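Home | Issues | Authors | Submit | Contact
Last updated 29 March 2020

4. Evaluation of the Gitico bimanual kit

We now turn to the kit itself. Gitico is sold by Zetier as a complete two-arm cell, with arms, grippers, rail, walls and wrist cameras delivered together, and we tested it on the bone-sorting task from the Lollum household set.

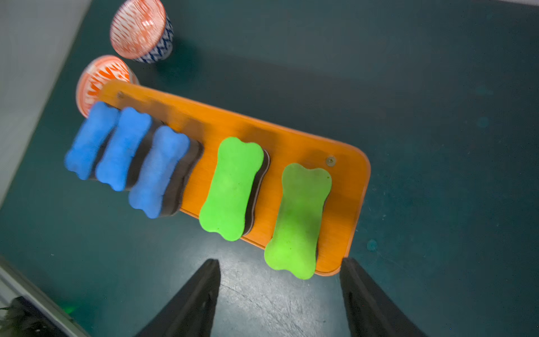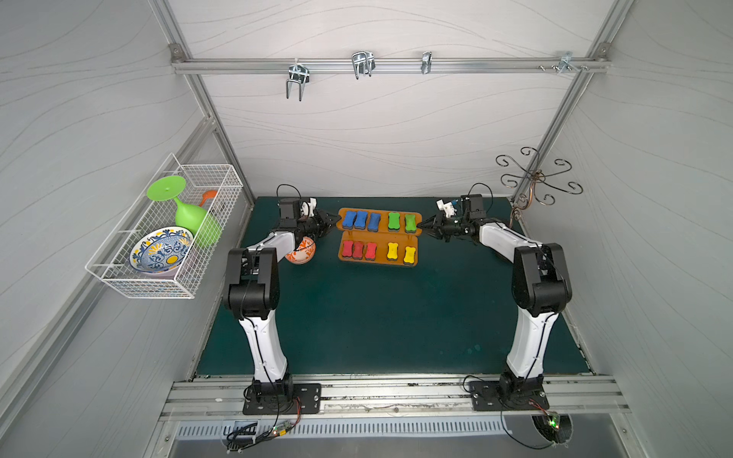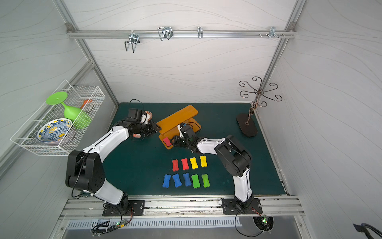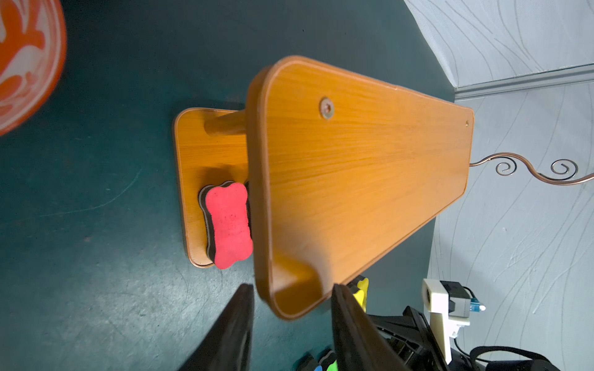 Figure 3. The Gitico cell and the bone-sorting task, from the wrist and from fixed cameras.

The strongest point of the kit is how little it asks of a lab before the first useful run. Our unit arrived in January and was recording demonstrations on its second day, which was a pleasant shock after the weeks we spent on the Magalhães cell. Both arms bolt to a single front rail, so the spacing between the bases is fixed by the frame and the calibration carries over when an arm is taken off for service. The sorting task makes good use of that shared workspace. With ten bones on the stand, three blue and two green behind three red and two yellow, each gripper has pieces within easy reach, and an operator can hand the work from one arm to the other near the middle. We set no rule about which arm takes which color, and operators soon found their own habits.

We collected 300 demonstrations with the supplied teleoperation software and kept 22 of them aside for validation. A further 111 runs were made with the learned policy alone. The grippers were a delight on this object: the narrow waist of the bone gives the fingers a natural place to close, and the foam forgives a small error in height. Most of our trouble came from the lower level of the stand. A finger has to go in under the upper board to reach a piece there, and the wrist view is the only one that shows the gap well. In the last view of Figure 3 the red-topped piece on the base plate is plain to see between the board and the fingers – from a fixed camera the same piece can be much harder to judge. Policies trained without the wrist streams hesitated at exactly this point, and we would advise any buyer to record them from the start.

Two smaller matters deserve mention. The cables at the wrists stand up in wide loops, and we would like a clip to guide them along the last link. The manual also gives no torque values for the base plates. Neither slowed us down for long, and we have since moved the same cell on to cup and bowl tasks with no change to the hardware.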